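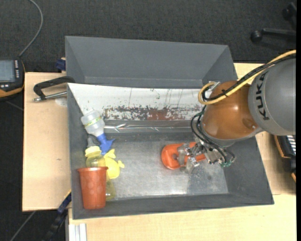

Minutes of the Patient and Public Health Forum
September meeting, held in the upstairs meeting room, Torkine Health Centre
Start 6 pm

Present: the chair, the practice manager, one GP partner, the lead practice nurse, the pharmacist from Gendema Pharmacy, the parish council representative and eight patient members. Apologies were received from the second GP partner and the school nurse.

1. Minutes of the last meeting

Agreed as correct with one change. Under item 4, "shingles" should read "pneumococcal". The secretary will correct the copy on the website.

2. Matters arising

The handrail at the side entrance has been fitted. The request for a later bus from Hrubý Close has gone to the parish council and a reply is still awaited. The hearing loop at reception was tested by the supplier and is working, but the sign for it had been put behind the leaflet rack. It has been moved.

3. Autumn flu clinics

The practice manager reported that 2,338 registered patients are eligible for a free flu vaccine this year. The first order is for 2,000 doses. A second delivery has been requested and the supplier has not yet confirmed a date.

The nurse said the opening clinics would be for patients aged 65 and over and for those in clinical risk groups. Children's nasal spray appointments will be booked separately. Pregnant patients can book at any time and should tell reception when they ring.

A member asked whether patients would be able to walk in without an appointment. The practice manager said not at the first two clinics. Last year the queue reached the car park and several older patients stood outside for a long time. Walk-in slots may be offered later on, depending on stock.

Another member said the text message invitations last year had looked like a scam, with a shortened link and no surgery name. Several others agreed. The practice manager will ask for the surgery's name to come first in the message and for the phone number to be given as well as the link. Patients without a mobile will get a letter.

Action: practice manager to bring the wording of the text to the chair before it goes out.

4. Pharmacy

Gendema Pharmacy will also give flu vaccines, by appointment and at the counter when a second pharmacist is on duty. The pharmacist asked patients not to book at both places. Last year 27 people held a surgery appointment after already having had the vaccine at the pharmacy, and most of those slots went unused.

It was agreed that a joint notice should go up in both waiting areas. There was some discussion over whether the notice should list side effects. The GP felt a short line on sore arms and tiredness would be enough, with a leaflet for anyone wanting more. Agreed.

Action: pharmacist and nurse to draft the notice.

5. Questions from patients

Three written questions had been handed in at reception.

(a) Can the flu and COVID vaccines be given at the same visit? The GP said yes, for patients who are offered both and when both are in stock. Patients who would prefer to have them apart can say so when booking.

(b) Will anyone be pressed to have a vaccine? The GP said no. Patients can decline and this will be noted so that they are not sent repeat reminders. Anyone who is unsure can ask for a phone call with the nurse. One member said that they had declined last year and still had four reminders. The practice manager apologised and will check how declined invitations are recorded.

(c) Why was the clinic at Itedel village hall dropped? The hall's heating was out of use last winter and the room was too cold for people to take off their coats. The parish council representative said the boiler has been replaced – the hall is available again from October. Members from Itedel asked strongly for the clinic to come back, as the bus to Torkine does not run after midday. The nurse will look at whether two staff can be spared for one afternoon.

Action: nurse to report back by email before the rota is fixed.

6. Telephone waiting times

Deferred. The call figures were not ready. To be first on the agenda next time.

7. Any other business

The water cooler in the waiting room has been empty on several occasions. Reception will check it each morning.

A member asked for larger print on the repeat prescription slips. The practice manager said the size is set by the computer system, but a large print list can be printed on request.

The chair asked members to send agenda items a week ahead – late items made the last agenda hard to finish.

8. Next meeting

November, same room, 6 pm. The meeting closed at 7.25 pm.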